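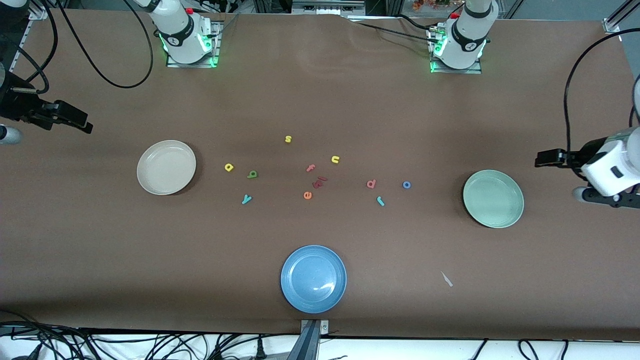
Loose letters get used more when they are put out on a plain surface with something to sort them into, according to Ludmila Trnka, and a tub with a lid is where most sets of foam letters end up staying. Her remark opens the notes to a revised early-years handling list, issued on 10/04/2019 by the Novmont toy library in Hotton. The list sets out how foam alphabet letters are to be stored, checked, lent and laid out for table play.

The revision replaces a single sheet that covered foam, wood and magnetic letters together. Foam is now treated separately. The library's stock record gives 1,783 foam letters in circulation, of which 1,115 are lower case. The remainder are capitals. Numerals and punctuation marks were taken out of the foam stock during the last check and are now lent with the counting sets.

Lower case letters are the default for new loans. Borrowers who want capitals have to ask for them, and the two kinds are no longer mixed in one bag. The old mixed bags produced a steady number of returns in which the letters could not be matched to the loan card, mainly where the two cases have the same shape and differ only in size. The letters c, o, s, v, w, x and z are named in the notes as the usual source of error.

For table play the list recommends a paper covering, fixed or weighted so that it does not slide. Plain brown wrapping paper is preferred to printed cloth or patterned oilcloth. Foam letters come in strong colours, and a patterned ground makes it harder for a child to pick out the outline of a letter. Paper also allows the adult to draw round a letter and leave the outline in place for matching. It should be changed when it is torn or creased enough to lift a letter off the flat.

Plates are suggested as sorting dishes in place of the trays previously supplied. The trays had divided compartments and were found to be too narrow for the wider letters, m and w in particular, which had to be stood on edge. A round plate with a shallow rim holds a small group of letters flat and in view. Plates in different colours are advised, and the notes add that the colour of the plate need not match the colour of the letters. A group can be sorted by colour, by shape (letters with a closed loop, letters with a tail, letters made of straight lines only) or by the sounds in a short word.

Very deep bowls are not recommended. Letters dropped into a bowl lie on top of one another and the child sorts by feel, a separate exercise with its own card.

The letters should be scattered at the centre of the table, with the plates set around them and within the child's reach. They should not be laid out in alphabetical order or all turned the right way up. Turning a letter is part of the task, and the notes list b, d, p and q as letters that should be introduced in pairs, two at a time, before all four are put out together. The letters n and u are dealt with in the same way.

Brendan Foley has revised the section on cleaning. Foam letters are washed in warm water with a small amount of washing-up liquid, rinsed, pressed between towels and dried flat. They are not to be wrung or placed on a radiator. Heat causes the thinner strokes to curl, and a curled letter will not sit level on paper or in a dish. Letters with bite marks or split edges are withdrawn at the return desk and are not repaired. Glue was tried on the previous stock and left a hard seam.

Each loan now carries a bag label showing the number of pieces, the case and the date of the last check. The bags are the drawstring type from Ellelska, which replaced the zip pouches used until this spring. A further 216 letters are held back as spares and are issued singly against losses. Vowels account for most requests. Borrowers returning an incomplete set are asked to say which letter is missing, if they know, so that the spare can be found before the bag is next lent.

The small parts warning is unchanged. Foam letters are not lent for use by children who still put objects in their mouths, and an adult is expected to be at the table throughout.

Printed copies of the list can be collected from the return desk. The matching cards by Ó Gríofa, which carry letter outlines at full size, are being checked against the new stock and will be available for loan by the end of April.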